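Keker hand-held gripper - ordering and budgeting

The Keker is a hand-held two-finger gripper for recording manipulation work without an arm on the bench. It is sold by Brarorholm as a single unit or as a set with spare fingers. Prices on this page were last changed Jun 3, 2025 and replace the April list.

Single unit: $1,117
Set (2 units, one pack of spare finger blocks): $1,935
Spare finger blocks, pair: see parts list
Lead time: ships from stock in Zoltholm, larger orders on request

What comes in the box
The gripper body, finger blocks fitted, a hex key, a pack of spare screws and a printed setup card. The camera mount is included. The camera is not, and should be a separate line in your budget. Memory cards and chargers are also up to you.

Fingers
The finger blocks are dark matte plastic and screw on from the top face. They are the part you will replace most often. Scuffing on the faces is normal and does not call for a new pair. Replace them when a corner chips or a screw hole no longer holds. Always change both sides together so the faces wear evenly.

Planning for a team
One gripper per person works better than sharing. If two people have to share, plan for a second set of finger blocks and let each person keep their own. Labs that record every day should order spares with the first purchase - adding them later means paying shipping twice.

Work surface
Any flat table will do. Plain light tops make the dark fingers easy to pick out in the recording. Glossy tops can throw back the room lights, so try a few test recordings before you buy furniture for a new station. We do not sell tables.

Matching robot fingers
The Giannakopoulos adapter lets you mount the same finger blocks on an arm. It is quoted separately, and the quote depends on your wrist flange. Send us the flange drawing with your request. If the arm purchase is still a year off, leave the adapter out of this year's budget.

Orders of 200 or more finger blocks are made to order and cannot be returned. Everything else can come back within the return period if it is complete and in its original box.

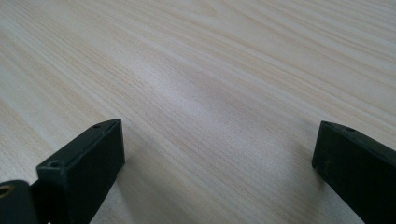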